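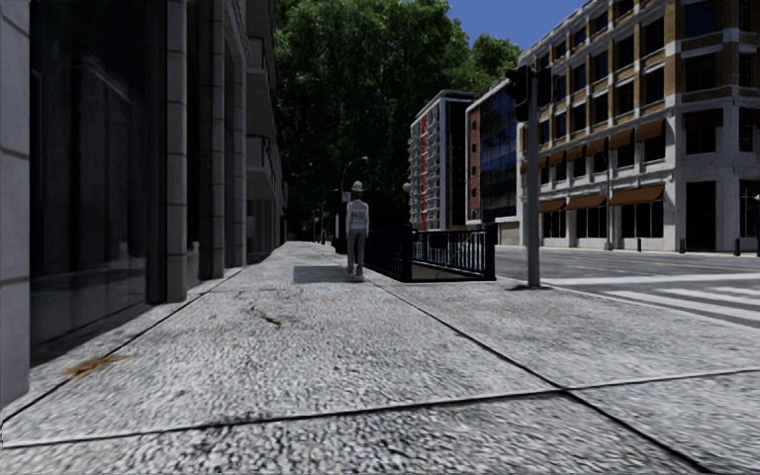

Fiche de contrôle : simulateur urbain Nestis, offre Muletti
Évaluation avant achat, février
Contrôle : Deisy Flores. Relecture : Sheyla Marulanda.

1. Cheminement piéton
Joints du dallage lisibles jusqu'au fond du trottoir. Conforme.
Garde-corps à barreaux verticaux : à inclure dans les essais d'arrêt du robot de livraison. Conforme.

2. Piétons simulés
Piéton de dos, chapeau blanc à large bord, détaché du fond. Conforme. Le comportement à l'approche fera l'objet d'un essai distinct.

3. Mobilier en bord de chaussée
Mât gris, bornes sombres, bordure basse et claire. Commentaire : vérifier le volume de collision du mât et des bornes.

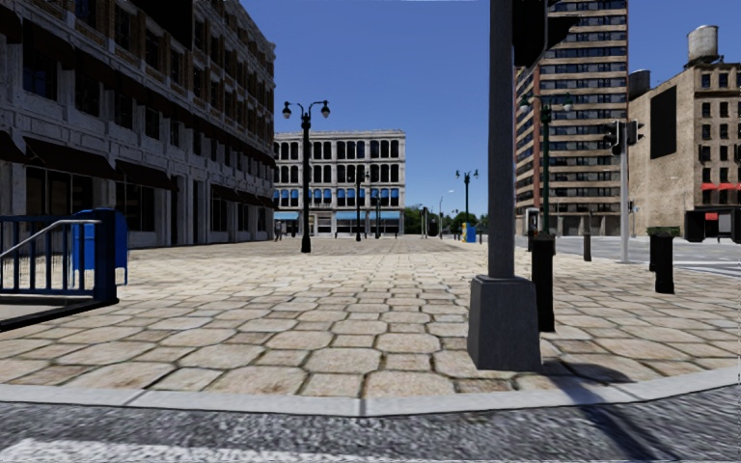 4. Façades
Grand rectangle noir uni en partie haute du bâtiment de gauche. Réserve : le fournisseur précisera s'il s'agit d'une texture manquante.

5. Licence et assistance
Devis 3758, 11 postes. Durée de l'assistance non indiquée. À compléter.

Avis : favorable sous réserve des points 3, 4 et 5.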